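Sorting the Share House Cupboard: What Goes Where, and Who Can Find It Again

Home and Community Studies, second-year group project
Darragh Hegarty, Rhona Aitken, Gavin MacKinnon

Background

Our project looked at small household items that don't have an obvious home. In a share house these end up in one drawer or on one shelf, and people buy the same thing twice. We wanted to know whether a sorting rule agreed on beforehand makes it easier for a second person to find something later on.

We read the chapter on domestic storage in the course reader and then wrote two rules. Rule A sorts by use, so anything to do with eating goes together, anything to do with writing goes together, and so on. Rule B sorts by size and shape and takes no notice of what the thing is for.

Method

The kitchen cupboard at Rhona's place supplied most of the material. We wrote everything down in a spreadsheet and ended up with 69 items after throwing out dead batteries and anything past its date. Gavin keyed the list and Darragh checked it.

Each participant sorted a mixed lot under one rule. A second participant, who had not seen the sorting, was then given the name of an item and 60 seconds to find it. We did 200 searches in total over February, half under each rule. A search that ran over the time was marked as a miss.

Food items were kept closed the whole way through. We put smaller groups out on a white table before sorting so the participant could see all of it at once. A plate was used as the holding spot for anything the person hadn't decided on yet.

Results

Rule A did better for food, cutlery and stationery. Rule B did better for the odds and ends, mainly blocks, lids and small boxes, where people couldn't agree on a use. Most of the arguments were about packets. Some people put them with the tins as food, and others wanted them beside the plates because they would be opened at the table.

The holding plate was useful at first and then became a problem. Things stayed on it. Under Rule A, several people finished with something still on the plate and said they were done. We counted these as unsorted, but Darragh thought they should have had their own column – we would do it that way next time.

Labels made less difference than we expected. People looked for colour first and read the words second.

Items on the white table, and the holding plate 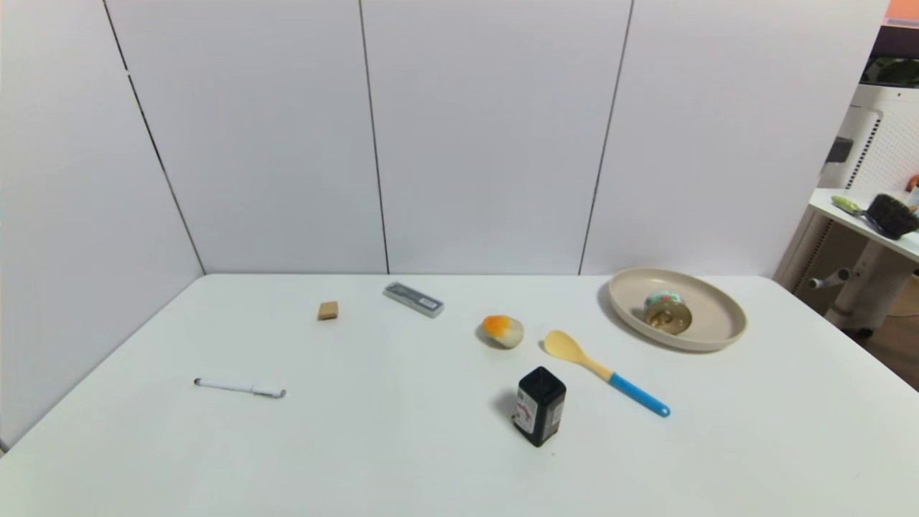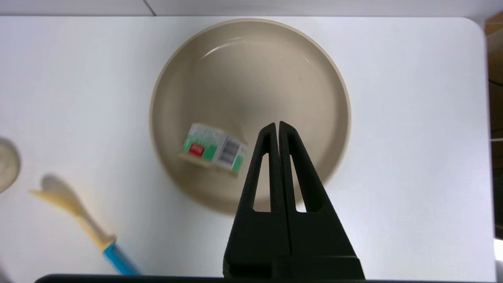
Niall Galbraith, reading the draft, asked why we hadn't just let each household write its own rule, as his place has had a "tea shelf" for years and everyone who moves in learns it within a week. He also thought one cupboard was too few to say much about packets, and that we should try the same two rules in a laundry before we hand in the final version.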